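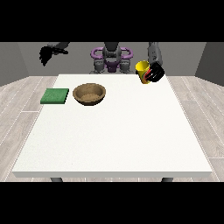 The Grip That Wouldn't Let Go

The task is one a small child can do. Pick up a cup, move it over, put it down. In the simulator at Zilby, a two-armed robot had been doing it for weeks with a yellow cup on a white table, and the numbers looked good enough that the team was ready to move to hardware.

In April the same control software was loaded onto a real pair of arms at the company's test shop in Skosholm. On the second morning, shortly after 10, the right gripper closed on a plastic cup and did not open again. The arm carried the cup to the right spot, lowered it and waited. Then it pressed down. The cup split along one side, and the arm kept pushing against the table until an engineer hit the stop button.

No one was hurt. The damage came to a cracked cup, a bent finger on the gripper and a dent in the tabletop. Zilby shut both arms down the same day and kept them down for four weeks.

What the simulator missed

The fault was traced to something dull. The gripper reports how far apart its two fingers are, and the software used that number to decide whether it was holding anything. If the fingers stopped before they met, there was an object between them. If they opened past a set width, the object had been released.

In simulation the number was always right. On the real gripper, made by a supplier called Stusine, it could freeze. When the message line between the gripper and the controller got busy, the last reading was sent again, and again, with nothing to mark it as old. The software saw fingers that were still closed. It had been told never to lift away from the table while closed on an object, so it stayed where it was and tried to finish the placing move by going lower.

The command to open had in fact been sent. The log shows it going out and being dropped on the same crowded line.

The team had run the cup task 400 times in the simulator before the move to Skosholm. Not one of those runs included a late or repeated reading. Cups had been placed upright and on their sides, near the edge of the table and close to other objects. The lighting had been changed, and so had the friction of the fingers. The link to the gripper was treated as perfect, mostly because it had been written that way early on, when the project was a test of arm motion and the hands were an afterthought.

A second problem made the first one worse. The arm had a force limit, meant to halt it if it pushed too hard. The limit was in place and working. It had been set for the heaviest tool the arm might carry, a drill head used on another project called Nel, and was far too high for a job with cups and bowls. The setting had come over with a shared file. The checklist asked whether a limit was switched on. It did not ask what the limit was.

Changes in the shop

The repair to the software was short. Every reading from the gripper now carries a time stamp, and a reading that is too old counts as no reading at all. With no reading, the arm holds still and calls for a person. It does not guess.

The force limit is now tied to the task and has to be typed in by hand at the start of each session. Engineers in Skosholm grumbled about this for a while – it adds some two minutes to every start – but it has stayed.

The larger change was back in the simulator. Gripper messages there are now delayed, repeated or lost at random, and the success rate on the cup task dropped sharply the first day this was turned on. The simulated arms stalled with the cup in the air or let go too soon. A few of the runs ended the way the real one had, with the arm driving straight down at the table.

Those runs are kept and replayed whenever the control software changes. A new version has to get through all of them before it goes near the hardware.

Stusine has since put out an update that marks repeated readings. Zilby installed it and left its own check in place. The right gripper has a new finger, and the arms are back to moving cups, at half speed, with a person standing at the stop button. Work on bowls is due to start once the cup runs are finished. The dent is still in the table.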